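Okay, so a bunch of you asked how I compare two grippers without losing a whole weekend to it. I finally wrote it down!

## What you need

- Both grippers, with their mounting plates
- A set of plastic or metal measuring cups (long flat handles are great for this)
- A notebook, or a spreadsheet if you're tidier than me

I've been swapping between the Kimance and the Dretitura, but the steps work for any pair.

## Steps

1. Bolt on the first gripper and redo the tool offset. Yes, even if you did it last week.
2. Set the cups out in a loose row with the handles all pointing more or less the same way.
3. Bring the arm down until the fingers hang just above the row, then save that pose as "home." Every try starts there.
4. Start with grip force at the low end and go up in small steps. I never go past 11 newtons with cups.
5. Run 6 tries per cup by the handle, then the same again by the rim.
6. Swap grippers and do it all over, same home pose, same order.
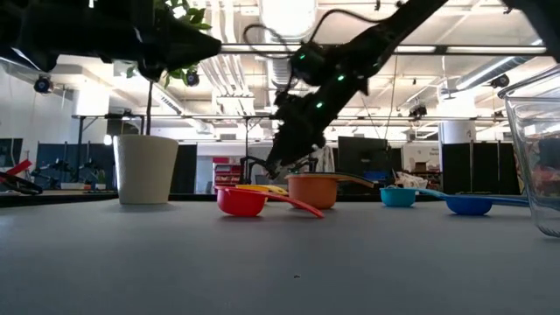
*The arm over the row, handles to the right.*

Watch your cable! Leave a nice fat loop near the wrist so it has slack when the last joint turns. I pulled a connector clean out in January because I'd zip-tied mine too tight (sorry, Raquel Tavares, I still owe you that connector).

For scoring I keep it dumb: 2 for a clean lift, 1 if the cup twists in the fingers, 0 for a drop or a miss. Write down the twists, please. A flat handle loves to spin when the fingers pinch it off center, and if you only log drops, both grippers end up looking the same on paper.

If your fingers keep bumping the table on the rim grabs, raise the approach a hair and slow the last bit of travel. I'm going to try the Cimach soft pads next and will add those scores to the sheet.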